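Ostine Office Chair, High Back, Black

Item 796
Supplied by Dijkstra Office Furniture

Overview

The Ostine is a high-back desk chair for people who sit for most of the working day. It comes in black only. The back reaches the shoulders on most users and has a fixed curve at the bottom for the lower back. Seat height, tilt tension and armrest height can all be changed from a sitting position.

It is sold to offices, schools and home users. The same chair is used at reception desks and in meeting rooms, though for meeting rooms most customers take the Nustis, which has a lower back and no tilt.

What is in the box

Seat, backrest, pair of armrests, gas lift with cover, five-star base, castors, bolts, hex key and a printed sheet. The gas lift and base are packed at the bottom, under the card divider.

Assembly

One person can put the chair together. Push the castors into the base first, then stand the gas lift in the middle and slide the cover over it. Fix the armrests loosely to the seat and bolt on the back. Tighten everything once all the bolts are in. Lower the seat onto the lift and sit down firmly to lock it.

Check the armrest bolts again after a few weeks of use.

Castors and floors

The standard castors are hard and meant for carpet. For wood, laminate or vinyl, order the soft castors (Uten set). They cost the same when chosen with the chair and can be bought separately later. Hard castors will mark a wooden floor over time, and we do not take chairs back for this reason.

Cleaning

Vacuum the fabric with a brush head. Marks come out with lukewarm water and a little washing-up liquid — do not soak the seat. Wipe the base and armrests with a damp cloth. Hair and thread collect round the castor pins, so pull the castors out now and then and clear them.

Placing the chair

Leave 90 cm between the edge of the desk and whatever is behind it, more if people need to walk past. With a high back the chair takes up more room than it seems to on a plan, and under a window it can get in the way of blinds and handles.

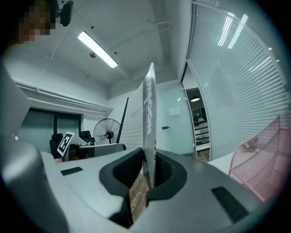 Ceiling lights also matter when you set out the desks. Try to keep a light from sitting directly behind the user's head, where it throws a shadow on the desk or reflects in the screen.

Delivery and returns

Chairs are delivered flat in one carton, up to 5 cartons per drop without a pallet. Larger orders come on a pallet and need a ground-floor entrance. We do not carry upstairs unless this is agreed beforehand. Unused chairs can be returned in the original carton.

Orders placed before noon on Friday go out the following week. For spare parts ask for Mieke Geerts, and for orders from schools, Ward Smits.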